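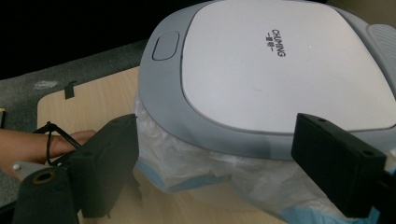

A tampa da lixeira CHUMING e, de cada lado, os dedos pretos da garra de mão.

Garra caseira da oficina Clokska já encara a lixeira

29 de setembro de 2019 – Passei a tarde na Clokska, a nossa oficina compartilhada, e saí de lá com pó preto até no cotovelo (quem já lixou peça impressa sabe!). O assunto da vez é a garra de mão que a Thilini Ranasinghe e o Prasanna Samarakoon vêm montando desde março, e que agora entrou na fase das tarefas de casa. A primeira da lista é a lixeirinha com tampa de botão.

Parece bobagem, eu sei. Mas o botão fica na borda cinza da tampa, meio afundado, e para apertar aquilo com um dedo quadradão é preciso chegar no ângulo certo. O Prasanna quer arredondar as pontas, a Thilini prefere colar uma borrachinha e pronto. Discutiram isso durante um café inteiro e eu, que só fui lá buscar uma furadeira emprestada, acabei dando palpite também – voto na borrachinha.

Outra dor de cabeça é o saco plástico. Ele amassa, estufa em volta do balde e esconde justamente a parte que a garra teria de segurar. Por enquanto o combinado é deixar o saco no lugar, do jeito que fica em qualquer cozinha, e ver até onde dá para ir assim.

O projeto se chama Warkix e o gasto com material está em 377 reais, contando 139 só de parafusos, cabos e rolamentos. Os dedos são a segunda versão; os da primeira estão numa caixa, e a Thilini não deixa jogar fora. O cabo ainda anda solto perto do pulso, e a próxima mudança é uma presilha para ele.

Quem quiser experimentar a garra pode aparecer na oficina no fim da tarde e falar com um dos dois. São 30 minutos por pessoa na bancada, e quem tiver em casa uma lixeira de outro modelo pode levar. Eu vou levar a minha, que é de pedal, só para complicar.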